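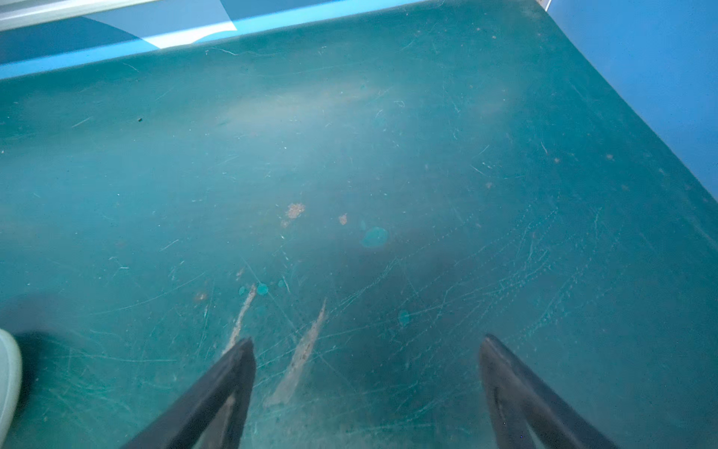 *Wrist camera view, gripper open over the teal surface. The scratches and stains matter for the section on segmentation.*

# Skumach 2 wrist-camera perception and grasp planning

Posted 2021-12-12

Skumach is a software package from Bremmont that takes the feed from a camera mounted near the gripper, picks out objects, proposes grasps and hands a trajectory to your arm controller. It's sold by subscription at $99 a month per arm. We've been running version 2 at Rurkalby since September on one arm with a parallel gripper, picking mixed small parts and household-sized items off a work surface. We paid for the licence ourselves.

The short version: the planner is good, the segmentation is fair and gets better with work, and the configuration tool needs another pass.

## Installation and calibration

Installation is a container image and a licence file. It came up the first time on our Linux box. The documentation assumes you already have a working driver for the arm and won't help you if you don't.

Hand-eye calibration is a guided routine. You fix the printed target somewhere in the workspace, and the software drives the wrist to 26 poses and takes a picture at each. You can accept fewer, but the residual went up noticeably when we tried it. The routine checks for collisions against whatever scene model you've loaded, so load the walls first. We forgot to the first time and had to hit the stop.

After calibration there's a step that asks you to outline the gripper fingers in the camera image. With a wrist camera the fingers are always in view, and any perception system has to know which pixels belong to the robot. Skumach has you draw a polygon with the gripper open and another with it closed, then interpolates. It works well enough for a parallel gripper. Our fingers are black and the edges come out a bit soft at that distance, so we padded the mask outward by a few pixels. There's a slider for that, hidden under "Advanced".

## Segmentation

Most of our time went here. The default model does well on a clean, plain background. A worn one is a different job. Fine scratches run every which way, there are brown stains with crumbly edges, a couple of long pale scrapes, and small dots in nearly the same colour as the surface around them. On default settings Skumach proposed grasps on marks like these often enough to be annoying. A stain with a speckled border has texture and an outline, and the model seems to weigh both heavily.

Three settings helped:

- **Minimum height above plane.** Needs depth. If you have a depth stream, turn this on before touching anything else. It removed most of the false proposals.
- **Background reference.** You capture the bare surface from a grid of wrist poses and the software subtracts what it has seen. Good, but you have to recapture as the surface wears, and it's sensitive to lighting. Hazy patches caused by glare move when the camera moves, and the reference doesn't know that.
- **The Kalogeropoulos filter.** This is a contributed plug-in that rejects candidates whose outline doesn't shift the way a raised object's should as the wrist moves. It needs at least two views, so it costs time on every cycle, but it's the only thing that dealt with the pale scrapes when we ran without depth.

Objects at the edge of the view are handled poorly. If part of an object is outside the image, the model fits a box to the visible part and treats that as the whole thing. The planner then proposes a grasp near the image border that would close on one side only. Bremmont's support suggested a rule that discards any candidate touching the border and moves the wrist toward it for another look. That rule should be the default. We've been using it since and haven't gone back.

Pale, low-gloss objects on a mid-tone surface were fine. Their shadows were sometimes joined to them, which throws the grasp centre off to one side.

## Planning

I have few complaints here. Give it a scene model with the surface and the side walls as planes and it keeps the wrist and fingers clear of them. Corners are the usual trouble spot, and Skumach rotates the gripper so the fingers close parallel to the nearer wall. When no clearance is available it reports that and moves to the next candidate. An earlier package we used would sit and time out.

Replanning runs at 10 Hz on our machine with the filter off. With the filter on it's slower and the motion has a visible hesitation before the final descent -- acceptable for us, probably not for a fast line.

The approach is always along the camera's tilt by default. If your camera is angled, check this. There's a parameter for straight-down approach in the robot base frame, and the manual and the tooltip disagree on its sign. The tooltip is right.

## Tooling and logs

The log viewer is the best part of the package. Every attempt is stored with the wrist image, the mask, the ranked candidates and the chosen trajectory, and you can step through them or rerun one with different settings. We've replayed more than 500 attempts this way without moving the arm, and most of our tuning was done at a desk.

The configuration editor is the weakest part. It's a web form that writes YAML, and it drops your comments every time it saves. We now edit the file by hand and keep it in version control. Error messages refer to line numbers in the generated file, so if you do use the form, you'll be looking things up.

## Support

Email only. Replies came within a working day, apart from one that took a week. The border rule came from them, and they confirmed the tooltip bug -- no date for a fix yet.

## Would I renew?

Yes, for another year on the one arm. For a second arm without a depth camera I'd want the Kalogeropoulos filter running faster first.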